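Extended Warranties and Service Plans: Questions Readers Send Us

Last revised in September. Answers by Frauke Dreßler unless marked otherwise. 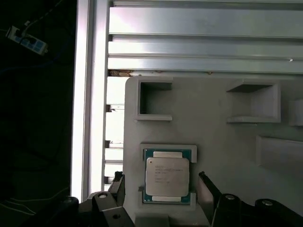 Most of the mail we get on this subject comes from people who have already bought a plan and want to hear it was a good idea. Sometimes it was. Read the answers before you write in, please.

Is an extended warranty ever worth buying?

Now and then. If the item is expensive to fix, likely to fail after the maker's warranty ends, and you couldn't cover the repair out of savings, a plan may make sense. That describes very few of the things plans get sold for. A toaster is not one of them.

The clerk said the plan covers "everything." Does it?

No. I have yet to read one that does. Look for the section called Exclusions, or Limitations, or lately "What to know about your coverage," and read it first. Wear, rust, batteries, cosmetic damage and anything called a consumable are usually out. So is damage from "improper use," a phrase the company gets to interpret.

What does it cost compared with a repair?

Ask the store what the most common repair costs without a plan. They often can't tell you, or won't. One reader paid 83 dollars for two years on a Kokstead dehumidifier that sold for a little over twice that. The part that failed was a float switch, and the switch was excluded.

Doesn't my credit card already cover this?

It might. Some cards add time to the maker's warranty, and some that used to do it have quietly stopped. Call the number on the back and ask for the current terms in writing. Don't go by what a cousin got paid in some other year.

What's the difference between a warranty and a service plan?

The maker's warranty comes with the product and is part of what you paid for. A service plan is a separate contract, sold for extra money, often run by a company you've never heard of. The sign over the store door tells you very little about who will pick up the phone. The name you want is the "obligor" or "administrator," and it tends to be on the last page.

Does the plan start when the maker's warranty ends?

Often it starts the day you buy. A two-year plan on something with a one-year warranty may give you only one year of real cover - plus some extras, like surge damage, that sound better than they pay. Check the start date before you work out what a year of it costs.

Is there a limit on what they'll pay?

Nearly always. It may be the purchase price, or a set amount such as 900 dollars across all claims. Once you hit it, the contract is done, even with months left to run. Also look for a service fee on each visit.

They offered me a gift card in place of a repair. Can they do that?

If the contract says "repair or replace at our option," or mentions a buyout, then probably yes. Ferrand plans have had that wording for as long as I've been reading them. You can ask how they came up with the figure. Ask twice.

I'm told I voided it by using a local repair shop. Is that right?

(Socorro Londoño answers this one.) For a service plan, it can be. Many contracts require their approval before any work starts, and shops don't always know that. A maker's warranty is a different matter, and using an independent shop doesn't normally cancel it. Ask them to quote the exact clause. I've seen that request change the answer within a day.

Can I cancel?

Usually, and with a full refund if you do it early and haven't made a claim. After that you get part of your money back, minus a fee. Put it in writing and keep a copy. Phone cancellations have a way of getting lost - Trineo customers write to us about this more than anyone.

What should I keep?

The receipt, the full contract (the brochure doesn't count), the serial number, and notes on every call with the time and the person's name. Receipts on thermal paper fade, so copy them.

Do you sell plans or take money from companies that do?

No. Clirkamine asked us to carry an ad and we turned it down. If you see a plan promoted under our name, it isn't ours, and we'd like to hear where you saw it.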